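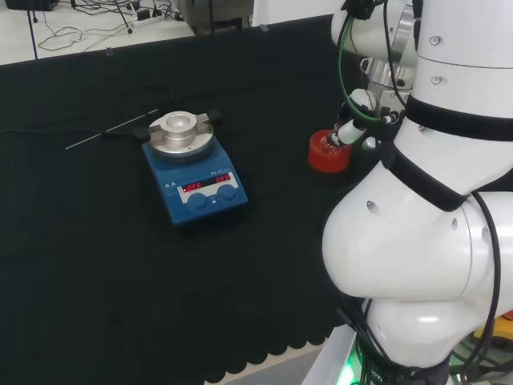
Playback of the Mondik reissue drops out on side two, track four, at the same spot every time. The label's reply blames my setup, and I don't buy it. I tried the album on the office speakers, on headphones and through the old deck at home, and the synth line vanishes for a beat in all three. Their first suggestion was that the computer had gone to sleep. By that logic I'd expect something like the hotplate stirrer on the black cloth, both red displays reading OFF, and what I get is a vocal carrying on happily over nothing.

Ticket opened 2020-10-12 by Carys Hopkin
Product: Mondik, "Wasia" (remastered download)
Status: reopened

Update, Jaxon Arsenault, support:
Please clear the player's cache and download the album again. Most gaps are caused by incomplete files.

Reply, Carys Hopkin:
Done, twice. Same file size, same gap. I also bought the single track separately, in case the album bundle was bad. Same gap. You are welcome to refund that one.

Update, Jaxon Arsenault:
Mastering says the silence may be an artistic choice by the band.

Reply, Carys Hopkin:
Then it's a choice they made in September, because my original CD doesn't have it. Neither does the live version. I like a weird pop record as much as anyone – this is a click, a hole and another click.

Update, Nathalie Paquette, mastering:
Compared against the transfer. There is a bad edit at the tape splice, 200 milliseconds long. Replacement file requested.

Reply, Carys Hopkin:
Thanks. Please leave this open until I've heard the new one.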